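Okay, small rant about the boat tour my sister and I booked in Turkura last week. Thread, sorry in advance. 1/15

So the flyer says "half-day snorkel cruise, lunch, two islands." Guy at the pier kiosk is super friendly, shows us the laminated map, takes cash only. I should have walked right then. I did not walk. 2/15

We paid the full price plus a 77 "pier fee" each that was not on the flyer. I asked what it was for and he said "for the pier." Fair enough I guess?? 3/15

Boat was supposed to leave at 9. We sat on it until almost 10:30 because he was still selling seats. My sister had already eaten both our granola bars. 4/15

First island: they pull up, cut the engine, tell everyone to jump in. I got my mask to stop leaking, saw one (1) yellow fish, and the horn went. FIVE MINUTES. I thought there was an emergency. 5/15

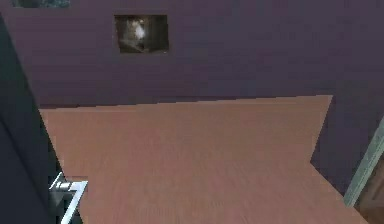
PART TWO: THE LUNCH

Lunch was rice and a slice of pineapple, which fine, I like rice. But then a lady comes round with a cooler and the water is extra. On a boat. In the sun. 6/15

A dad with three little kids asked if they could at least get water for free and she just kept walking. People got pretty loud after that, me included. 7/15

Second island never happened. "Too much wind." There were four other boats parked over there, we could see them! One of them was playing music! 8/15

Back on the pier I asked for part of my money back. Kiosk guy, not so friendly now, says refunds go through the Vendero office in town. I go to the office. They say refunds go through the kiosk. 9/15 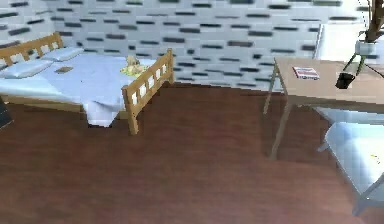
our room back at the guesthouse, where I went to sulk

Posted about it that night in the Turkura travelers group and wow. Up to 1000 comments by breakfast, so many people with the same story. Same pier fee, same windy island. 10/15

A woman named Elba Lucero wrote that she got charged to use the ladder. THE LADDER. She paid it too, because how else do you get back on the boat. 11/15

To be fair a few locals chimed in and were really upset about it. One said her uncle runs an honest boat out of the next bay and loses business every time one of these posts goes around. I felt bad and went back and edited mine to name the kiosk instead of the whole town. 12/15

If you're going: ask how long you get IN THE WATER and get them to write it on the ticket. Bring your own water. Don't pay the whole thing up front, everybody in the comments said half before and half after is normal. 13/15

We did end up going out with a different crew from Irkirell two days later. Smaller boat, left on time, over an hour at each stop, and I saw a turtle!! My sister cried a little (she will say it was salt water). 14/15
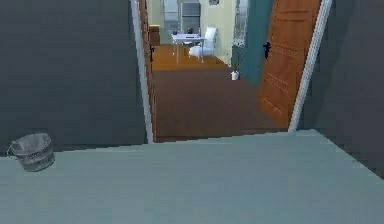

guesthouse again, little gray bucket and all

Anyway I sent a written complaint to the Vendero office with a picture of our tickets and I'll add to this thread if they answer. If you were on that same boat and you have a photo of the flyer, please send it to me, mine went overboard with my hat. 15/15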